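### 3.2 Table setting and small objects

The second part of the study looked at what people keep within reach on a shared table. Omar Zein visited homes in Prilemari in February and noted what was left out at four in the afternoon, before anyone had cleared up for the evening meal. Feng-yi Huang sorted the notes by object and by use.

Drinks came first in nearly every home. A mug and a water bottle were often kept on the same table, and the people we spoke to used them differently. The mug stayed in one spot, often near a coaster, and was taken to the kitchen once it was empty. The bottle moved from table to bag to bedside and was refilled several times before it was thrown away. Sizes varied, but about 325 ml was common for mugs, and 1000 ml was the largest bottle recorded.

Books were the next most frequent group. They were stacked flat, with the thickest at the bottom, and in six homes the stack had not been touched for a week or more. Several people said they left books out as a reminder to read them. Coasters were owned more often than they were used: Huang found that many lay beside the mug, with the mug on bare wood.

Figure 4 shows a table with a mug, a dark red coaster, a stack of books and a plastic water bottle with a turquoise cap. Plants are treated separately in Section 3.3.

**Figure 4.** Drinks and books at a light wooden table.

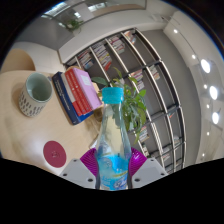 Should a bottle of water be counted as tableware?

We counted it as tableware when it was kept on the table for most of the day, and as a carried item when it was mainly taken out of the home.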